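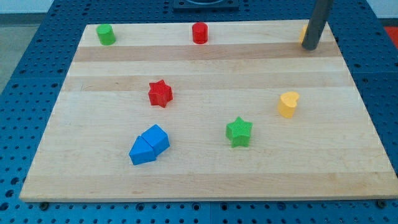 My mother-in-law gave us the blocks in a bread bag. No box, no lid with a picture on it, no little leaflet telling you which developmental stage your child was about to pass through. Just a bread bag with a knot in it, and inside, a jumble of small colored shapes that had been through two sets of cousins and, judging by the crumbs, at least one picnic.

I put them on the first flat thing I could find, which happened to be a cutting board, and that was the start of it. They've lived on cutting boards ever since.

I should say I'm not a toy person. I wrote about kitchens for this magazine for years, and I can talk your ear off about maple. But when you've got a three-year-old under your feet and dinner to make, the two subjects run together, and at some point last winter I noticed I was thinking more about little plastic stars than about knives.

It's a good surface, a board! A rug swallows small blocks, and a bare table lets a cylinder roll right off the end and under the stove (I've fished plenty out with a yardstick). A board has an edge. Kids understand an edge. My daughter treats ours like a stage, and whatever is on it is in the show, and whatever is off it is waiting its turn. And if it's one of those striped boards, glued up from strips of light and darker wood, you get roads for free. She decided by herself that the dark stripes were rivers. Hearts may cross the river. Cubes have to ask.

The shapes matter more than I would have guessed. A cube is everybody's friend, of course, and so is a cylinder, as long as it's standing up. Put a triangle next to a cube of the same color and you have a house, or an arrow, or a fish with a very square back end. But the star! What do you build with a star? You can't stack much on it, it won't stand up nicely on its points, and if you step on it in the dark you'll know exactly how many it has. For a month I thought the stars were the duds of the bag. Then I watched her pick up every block in turn and drop it back, and the stars were the ones she kept in her fist.

I took this question to Takumi Mizuno, who has run the toy shop in Dulitz since before I moved here and has opinions on everything in it. He keeps a tray of odd blocks by the register, leftovers from broken sets, and lets kids dig through it while their parents pay.

"They go for the star and the heart first," he told me. "The heart is a face to them, or a person. You give a child ten cubes and one heart, and the heart is the one who lives in the house."

He sells wooden sets too, lovely ones from a workshop called Trnka, and I asked him straight out whether I should be ashamed of our plastic. He laughed at me. Wood is heavier and stacks better, he said, and it sounds nicer when it falls. Plastic goes in the sink. He figured that in a house where blocks and onions share a cutting board, I'd be glad of the sink.

(They don't share it, for the record. We have a play board and a food board, and I marked the underside of the play one with a big blue P. Please do the same.)

The play board came from a yard sale up in Sturnmont and cost me 4 dollars. The woman selling it wanted to throw in a fondue pot. I sanded it with 200 grit on the back steps one December afternoon, wearing mittens, and rubbed in some mineral oil, and then did it all over again because I'd missed the end grain. If you're picking one up secondhand, run your palm along all four sides before you pay. Splinters hide on the front edge, right where small wrists rest. And get one heavier than you think you need – a thin board skates around the minute somebody leans on it. Ours did until I put a damp dishcloth underneath.

As for how many blocks to put out, I've gone down and down. In November I got carried away and bought a tub from Ulleck, 333 pieces, on sale, and tipped the whole thing onto the board with a flourish. She looked at it the way I look at my inbox. Then she went off and played with the tub. Now I set out a small handful, spread around with plenty of wood between them, before she comes down in the morning. A few standing up, a few lying down. I don't sort them by color or line them up, because a neat row seems to say the game is already over.

My husband thinks I fuss over this. He's seen me move a yellow heart a half inch to the left with my coffee in the other hand. But he's also the one who was late for work last week, sitting on the kitchen floor with his tie on, being told that the red cylinder was the bus driver and that he'd have to wait for the next bus.

The Ulleck tub is in the hall closet now. I've used 33 of the pieces, tops, and the cat has had two. The bread bag finally split, so the old ones sleep in a loaf pan on the bottom shelf, next to the muffin tins, where she can reach them herself. Last night I pulled the pan out to make banana bread and had to find all of them somewhere else to stay. They're in the colander.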